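Planning a Trip to Mandagi: Your Questions

By Paula Dobre
May 18, 2025

I get a lot of email about my stay in Mandagi, and I keep typing the same replies, so I've put them all on one page. I was there for 16 days in June, mostly in the village itself, with one long side trip up the valley to Wumano.

How do you get there?

You take the bus to Bralteo and change. The second bus is really a van with a roof rack, and it leaves when it's full. Mine took an hour and a half to fill up (I ate a whole bag of apricots waiting). Buy your ticket from the driver and keep small bills handy. The road after the bridge is all gravel and switchbacks, so sit up front if you get carsick!

Where did you stay?

At a guesthouse called Illska, right behind the mill. It has two rooms upstairs and a long porch where everybody eats. I paid 22 a night with breakfast, and breakfast was huge: flatbread, white cheese, honey, and a bean stew I still dream about. There's no website. You call the day before, or you just show up and knock.

Can I walk to Wumano?

Yes, and please do. I left at first light and got there in the early afternoon with plenty of stops. The path follows the river, then climbs through walnut trees and comes out on a big open shoulder where the shepherds keep their summer huts. There's a spring near the top. I filled my bottle there both ways and was fine, but bring tablets if your stomach is touchy.

Will my phone work?

In Mandagi, mostly. In Wumano, no. I had one bar behind the chapel and that was it. Download your maps in Bralteo and tell somebody at the guesthouse when you plan to be back.
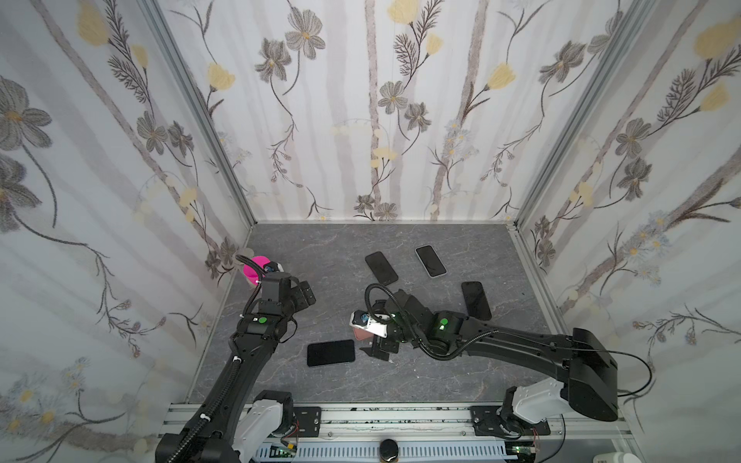
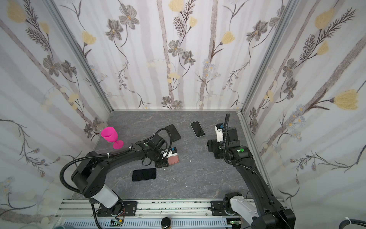 Is the path okay for someone who isn't a big hiker?

Zamfira Moldovan wrote to tell me that I'd made the climb sound too easy, that the last stretch before the huts had been slick mud when she went, and that she'd have turned around without her poles. Fair enough! I had dry weather the whole time. If it has rained, wait a day, or ask in the village for a ride up on the supply truck, which takes the long way around.

What should I pack?

Less than I did. A warm layer for the evenings, a rain jacket, real shoes, a headlamp. I hauled two novels up that hill and never opened either of them.

Do people mind being photographed?

Ask first. Most folks said yes and then wanted to fix their hair. One older man at the mill said no, and then poured me coffee anyway and talked for an hour about his bees.

Is there a bank machine?

Only in Bralteo, next to the bus yard, and it was out of cash the first time I tried it. Get your money before you need it.

Would you go back?

In a heartbeat. I'd like to see the walnut harvest next time.

Contact | © 2025 Paula Dobre | Back to top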